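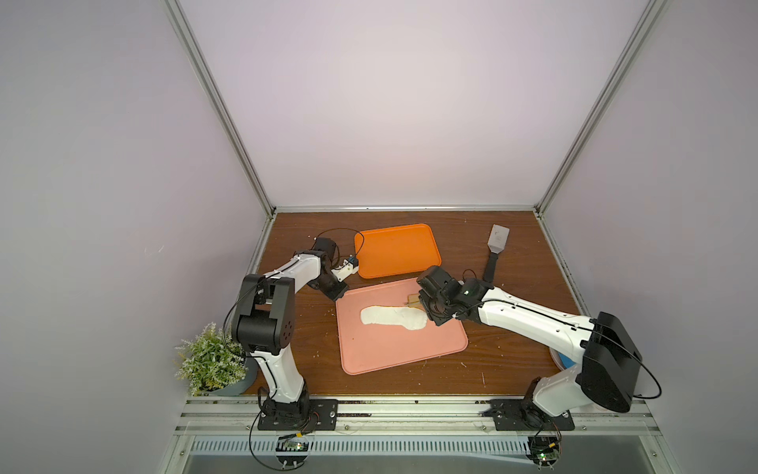

Lernico Publishes Results of Its Gripper Comparison, Including the Parts It Would Have Preferred to Leave Out

AMRANI, 8 April 2022 -- Lernico, which builds tabletop test cells for small robot arms, today released the results of a side-by-side trial of two grippers and two arm controllers on kitchen-and-closet chores. The trial ran to 1,379 attempts. The company had planned for fewer, but the first batch was run with a controller setting that everyone later agreed was wrong, and it seemed a shame to throw the numbers away. They are in the report, in their own table, under the heading "Before."

The test cell puts two arms on one front rail, facing a shared wooden table with pale panels on three sides of the work. One arm reaches for whatever is on the trays while the other holds a tool, most often a small wooden spatula. The trays are orange and pink. The task list includes lifting a soft, insole-shaped piece without folding it, sliding a thin blade under something flat, and passing a small part from one arm to the other over a tray with a raised rim. The rim caused more trouble than any other item in the trial and has been kept in the set for that reason.

The first gripper, the Gaseck, is a narrow two-finger design with stiff tips. The second, the Pulach, uses softer pads and closes more slowly. Both were fitted to the same arms, with the same cameras and the same objects. Each was tried with Lernico's standard controller and with a newer one that adjusts grip force during a lift.

In the scored part of the trial, 900 attempts in all, the Gaseck was the better gripper for holding tools. It kept a spatula handle straight through a long push and seldom had to let go and start again. It was also the better gripper for leaving dents in soft things, a category the test team had not planned to score and then did.

The Pulach did well with soft and floppy pieces and poorly with thin handles, which it allowed to turn slowly in its grasp until the blade was pointing at the ceiling. The arm, which had no opinion on the matter, went on scraping the air above the tray. The controller recorded 122 of these runs as successful. They have since been marked by hand as something else.

"We went in expecting one gripper to win so that we could order more of it," said a spokesperson for Lernico. "We now recommend buying one of each, a finding our purchasing office has asked us to double-check."

The newer controller reduced dropped pieces with both grippers and made both of them slower. With the Pulach, a single careful lift could take long enough that visitors to the lab assumed the system had been switched off. Lernico plans an update in April that shortens the pause before contact. The pause after contact is still being discussed.

Camera placement turned out to matter more than the company's own brochure suggests. A fixed view of the whole table was good for judging where a tray sat and poor for judging whether a fingertip had gone under an edge or merely near one. A second view, mounted closer to the wrist, helped with edges until the tool got in front of it. The report recommends using both and includes 184 paired clips so that other labs can disagree in detail.

Crumbs and other small litter on the tabletop were left in place between runs. Wiping the table before every attempt improved the scores, and the team decided it was measuring the wiping.

The report lists every object used, the grip force settings for each, and the order of the runs. It also lists the changes made to the cell partway through the trial, including a cable that was rerouted twice and then put back where it started.

Lernico is offering the same tray set and task list to outside labs at the cost of shipping. Labs may substitute their own grippers and controllers. They may also substitute their own trays, provided the rim is at least as annoying.

About Lernico

Lernico designs and assembles enclosed test cells for one-arm and two-arm tabletop robots. Its offices and lab are in Amrani. The company does not make grippers and, having now tested two of them at length, has no plans to begin.

The full report, run tables and paired clips are available on request from the Lernico press office.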